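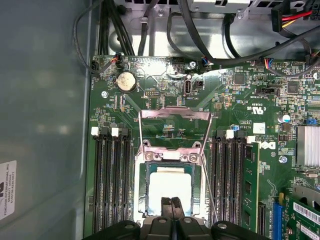 A computer with its lid off. The square with the white smear is the processor.

Hi, it's Brenda again! Today we're looking at a motherboard, the big flat board that all the other parts plug into. The processor in the middle is the bit that does the thinking – adding, comparing, following orders, super fast. The white stuff is thermal paste. It helps heat move out of the processor, a bit like butter filling the holes in toast.

See the green stick in one of the long slots on the right? I love those! It's memory, where a computer keeps whatever it's busy with. And the round silver thing is a battery, so the clock keeps going when the plug is out.

Comments (2)

Mirta Maldonado: My son now calls it computer butter.

Leandro T.: Can you do one on fans next?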